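Small Wash

On Saturday I came back to the apartment in Lomilholm at 3 in the afternoon. My sister's bag still stood by the door. She had taken the bus to Lunde without it, and she had left also her washing.

I did not want to touch it. I made tea, I read the mail, I walked past the bathroom two times. Then I went in and opened the machine.

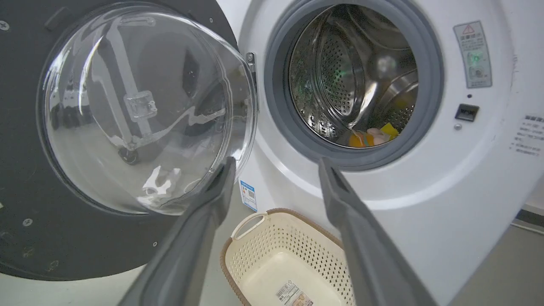

The washing machine with its door open.

Orange, yellow, pale pink. It was so little for such a big drum. At home our mother never started a wash before the basket was full, and she would have scolded us both.

I sat down on the floor. I thought that I could send everything after her, with a short letter, and the letter would say that I was sorry about April. But I am slow with letters.

So I closed the door and chose the program for 30 degrees. While the water was running in, I called her number.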